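Chapter 7
When the Grip Does Not Let Go: Faults in Two-Armed Handling of Soft Goods

Learning goals

After studying this chapter, the student should be able to:
explain why a stalled grip is classed as a safety matter even when the load is a light garment;
tell a commanded position from a measured one, and name the fault that arises when the two are confused;
read a short controller log and find the first abnormal entry;
write an incident report that keeps what was observed apart from what was inferred.

7.1 The Drimuvstead incident

In May, the handling laboratory at Drimuvstead was running a long series of folding trials for the Claner project. A robot with two arms was to fold T-shirts on a covered table, using a multi-fingered hand on each arm. The purpose of the series was endurance. The program had already been accepted, and the laboratory wished to learn how many folds it could complete before a person had to step in.

Trial 563 ended in a fault. The left hand closed on the near edge of the shirt, and the right hand did the same. The controller then called for both hands to open and lift clear. The right hand opened. The left hand reported that it had opened but kept its hold, and the left arm began its upward move with the garment still in its fingers. The shirt was drawn off the table. A trainee, seeing the fold spoiled, reached in to free the cloth before the arm had been stopped. At that moment the left hand received a fresh closing command and caught two of her fingers.

The injury was slight. The trainee's supervisor, Torquil Paterson, pressed the emergency stop, and the hand was opened by means of the manual release. The laboratory suspended all trials the same afternoon and asked Effie Kinnear, the safety engineer for the site, to carry out a review. Her report forms the basis of this chapter.

7.2 The task and its hazards

Garment folding is often chosen for teaching and for endurance work because the load is light and the motions are slow. These same features lead people to treat the work as harmless. A shirt weighs little, but the force at the fingertips is set by the grip controller and has no direct link to the weight of the load. In the Drimuvstead trials the grip force was allowed to rise to up to 60 newtons when the controller detected slip.
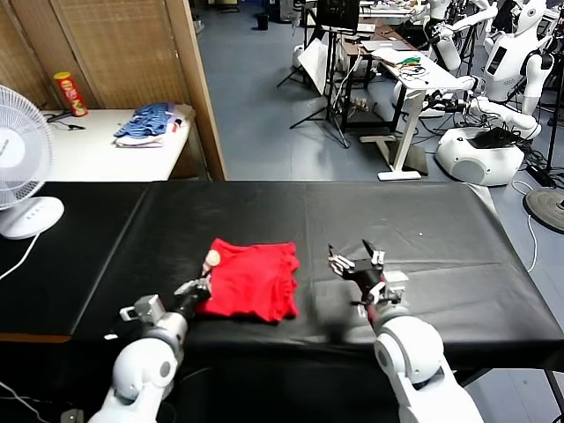 Two further points deserve attention. First, the two hands seldom do the same thing at the same time. One may be in contact with the cloth while the other waits above the table, and a person standing nearby tends to watch the one that is moving. A hand at rest on the fabric is still powered and may close without any movement of the arm to give warning. Second, cloth hides contact. A fold may cover a fingertip, and a bystander cannot always judge by eye whether the material is being held or only touched.

The review recorded that laboratory staff had fallen into the habit of straightening the cloth by hand between folds. The written procedure did not allow this. It did not forbid it in plain terms either, and no barrier or light curtain had been fitted on the open side of the table.

7.3 What the log showed

The controller kept a running log of commands and replies. The entries that bear on the fault are given in Table 7.1, with routine messages left out.

Table 7.1 Extract from the controller log, trial 563

Entry 831: both hands, close. Reply: closed.
Entry 834: both hands, open. Reply, right: open. Reply, left: open.
Entry 835: left finger motor current, high.
Entry 836: both arms, raise.
Entry 838: left hand, slip detected. Close.

Most readers go at once to entry 838, for it is the command that caused the injury. The first abnormal entry is 835. A hand that has opened freely has no reason to draw a high current. The left hand was pushing against something, and the controller had the evidence before it allowed the arm to rise.

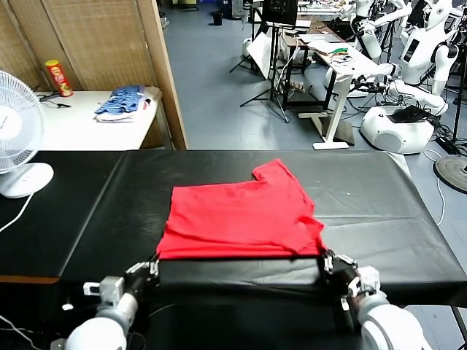
Figure 7.2 Both grippers holding the near corners of a partly folded T-shirt. Release from this position is the step examined in Section 7.4.

7.4 Commanded and measured position

The hands used in the trials were supplied by Farquharson and driven through a Griditz controller. Each part worked as its own manual said it would. The fault lay in how they had been joined. The Griditz unit asked the hand for its position and took the answer to be a measurement. The hand, as configured by the laboratory, answered with the last position it had been told to reach. The reply "open" in entry 834 therefore meant only that the command had been received.

Under ordinary conditions the difference did no harm, and earlier trials had passed without complaint. When the left hand was taken apart, a loose thread was found wound around one finger joint. It had kept the joint from turning. The slip detector, sensing the shirt move as the arm rose, then did what it had been designed to do and tightened the grip.

Kinnear's report states the matter briefly: "The controller believed the hand, and the trainee believed the controller. Neither had been given a means of checking."

7.5 Corrective measures

The review required 4 changes before the trials could resume.

1. The controller shall use the measured joint position of each hand, and shall hold both arms still if the measured and commanded positions disagree.
2. High motor current following an open command shall be treated as a fault and shall remove power from both hands.
3. The slip response shall be disabled once an open command has been sent, until the hand is confirmed clear of the cloth.
4. No person shall reach over the table unless the arms have been stopped and the stop has been confirmed at the panel.

Paterson added the inspection of finger joints for thread and lint to the daily start-up sheet. The grip force limit was also lowered, although the review had not asked for it.

The sections that follow take up each measure in turn. Section 7.6 deals with position sensing in jointed fingers and assumes the material on encoders in Chapter 3. Students who have not yet read that chapter should do so before continuing.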